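A visit to the Skenetti recording rooms
20 January 2021

I'd been asking Nélida Jara for a tour since July, so when she finally wrote back with "come over, bring comfortable shoes" I was out the door before lunch. Skenetti gathers examples for learning systems. People do small everyday jobs by hand, holding a pair of grippers, and the recordings go off to the folks who train the models.

Nélida started me off in the hallway with coffee and a quick rundown. A session at Skenetti is made up of short takes, each with one small goal, and the day before my visit they had kept 234 of them. I would have guessed far fewer!
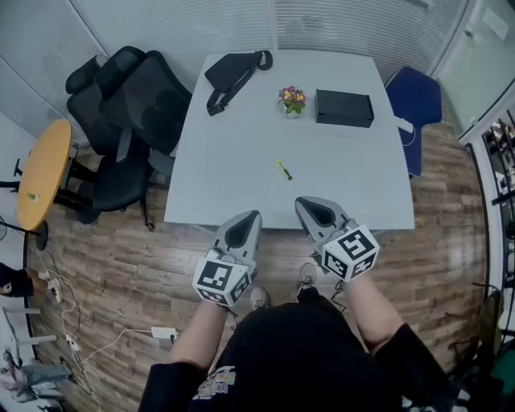
What I most wanted to know was how they decide what a person should pick up. The answer is a list, kept by Yanti Rondonuwu, and it changes all the time (she showed me the crossed-out lines, which I loved). She likes a mix of soft and hard things close together, so a bag with a long loose strap can share the table with a flowering plant in a little white pot and a flat black box. Straps are her favorite. They never fall the same way twice, and she thinks a model needs to see plenty of that before it can cope with one. The patterned cubes on the grippers are for tracking, and she asks people to keep them turned where the cameras can find them, even in the middle of an awkward reach.

Then I got a turn with a practice pair. It's harder than it looks! My first instinct was to rush, and Yanti told me to slow down and move as if I were showing a friend. Of my takes, 2 were good enough to keep, and I'm still pleased about it.

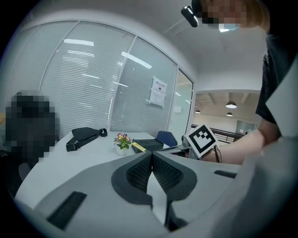
Rosalía Lozano

After practice we went through some older recordings from the gripper's side, and I could have stayed there all afternoon. You're so close to the finger pads that a flowerpot across the table feels like a landmark. Nélida says reviewers throw out a take if the goal isn't clear from the recording, and they leave a short note for the person who made it.

I'm hoping to go back once the kitchen list is ready. Yanti has promised me dish towels.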